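Chapter 7
Engine Air Intake Systems

7.1 Function of the intake tract

The intake tract carries outside air from the inlet duct, through the filter housing, to the throttle body. Its shape affects noise, cylinder filling and the accuracy of the airflow signal sent to the engine control unit. Most passenger vehicles place the inlet high behind the grille, away from road spray and radiator heat.

Air moves through the tract in pulses. Each time an intake valve closes, a pressure wave travels back toward the filter housing. Side chambers are fitted along the duct to cancel the loudest of these waves. A chamber is tuned to a narrow band, and a duct may need more than one. 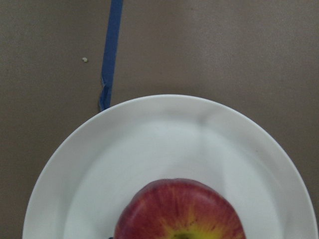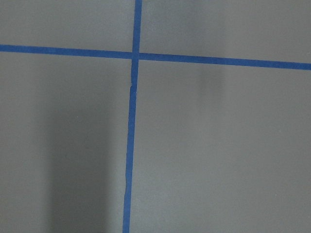
Blue tape on a flat surface, both views.

Chunhua Cai
Lead Author, Powertrain Chapters

7.2 Restriction and pressure drop

Restriction is measured as the difference between atmospheric pressure and the pressure at the throttle body. A clean filter accounts for a small share of the total. The share rises as dust collects in the pleats. In the Skostgate test engine used throughout this chapter, total restriction at full load was 1,371 pascals with a new filter.

Leaks downstream of the airflow sensor cause a separate fault. Air entering there is not measured, and the mixture runs lean at idle. Section 7.4 gives the smoke test procedure. Readers should review the units of pressure in Chapter 4 before continuing.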